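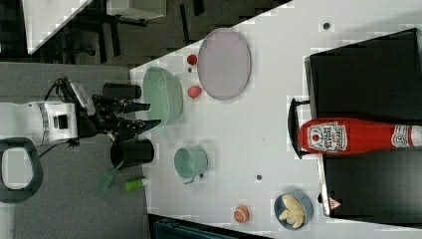

Zavaneck Portfolio, Support

Ticket subject: Cost basis of my Rurero shares is wrong after the spin-off, and the gain shows too high
Category: Tax lots and reports
Status: Solved
Priority: Normal

Opened by customer, 9:40 a.m.

Hello,

I use Zavaneck to follow my shares and to prepare the numbers for my tax return. I have a problem with one company and I will try to explain it in the right order.

I hold shares of Rurero. In May the company separated one of its businesses, and the new company is called Flornura. For every 11 shares of Rurero the shareholders received 2 shares of Flornura. My broker is Sithole and in the Sithole account everything looks correct. I see both companies, and the cost is divided between them.

In Zavaneck I also see both companies, but the cost is not divided. Rurero still has the whole original cost, $3,926. Flornura has a cost of zero. Because of this, the program tells me that my Flornura shares are one hundred percent profit and that Rurero is a loser. Neither is true.

What I tried already:

I disconnected the Sithole account and connected it again. No change.
I pressed "Rebuild history" in the settings. It worked for several minutes and then showed the same numbers.
I looked at the web version and the phone version. Both are the same.

I did not edit anything by hand, because I am afraid to damage the older lots. Please tell me what is safe to do.

Reply from support, 11:15 a.m.

Thank you for the clear report. We can see the two positions on our side. Please open the Rurero position, choose "Activity," and tell us what type is written next to the line from May. It should say either "Spin-off" or "Stock dividend." Please tell us also how many tax lots you see for Rurero.

Customer, 12:05 p.m.

It says "Stock dividend." I have two lots of Rurero. The first one is 22 shares and I bought it long ago. The second one is bigger.

I would like to add one observation. In the Sithole statement the same event is called "Distribution, non-taxable." Maybe your program does not know this expression and it selects the nearest one.

Reply from support, 2:30 p.m.

Your observation is correct. The import received "Distribution" from the broker and matched it to "Stock dividend." With this type the program adds the new shares at zero cost and does not touch the parent company. With the type "Spin-off" it asks for an allocation percentage and moves part of the cost to the new shares.

You can correct it without losing the older lots:

1. Go to Settings, then Backup, and save a copy of the portfolio.
2. Open Rurero, Activity, and select the line from May.
3. Choose "Change type" and then "Spin-off."
4. In the field "New security," select Flornura. Please do not type the name, select it from the list.
5. Enter the allocation percentage. You will find it in the tax basis notice on Rurero's investor page. We cannot give you this number ourselves.
6. Leave the box "Apply to all open lots" checked.
7. Save, and wait until the small clock next to the position disappears.

Customer, 4:10 p.m.

I did the steps 1 to 5 and then I stopped, because the box in step 6 is gray and I cannot check it. Under it there is a message: "One or more lots are locked by a closed tax year." I sold a few Rurero shares last year, so I suppose this is the reason. Do I have to unlock the tax year? I already sent that return and I do not want it to change.

Reply from support, 4:45 p.m.

Please do not unlock the year. The sale was before the spin-off, so it keeps the old cost. The lock should cover only the shares which were sold, but it was placed on the complete lot. We have split the lot on our side into a sold part and an open part. Please log out, log in again, and repeat from step 2.

Customer, 5:20 p.m.

Now the box is white and I could check it. I saved and waited. Rurero has a lower cost than before and Flornura has the rest. I added the two costs with a calculator and the sum is again $3,926. I compared each lot with Sithole. The first lot is equal to the cent. The second lot has a difference of one cent, in Flornura.

The report for the last year did not change. I checked this twice.

Two questions remain. Is the one cent a problem? And did the purchase date of Flornura have to become the old date of Rurero? It did, for both lots.

Reply from support, 5:50 p.m.

The cent comes from rounding. Sithole rounds each share and we round each lot. When you prepare the return, use the figure on the form from your broker.

Yes, the old date is correct. In a non-taxable spin-off, the new shares normally take over the holding period of the parent shares.

We have reported the "Distribution" matching to the import team. Until it is changed, please check the type when one of your companies makes a separation.

Customer, 6:05 p.m.

Thank you, then it is solved for me. You can close the ticket. I will keep the backup file until I receive the broker form.

Ticket closed by support, 6:10 p.m.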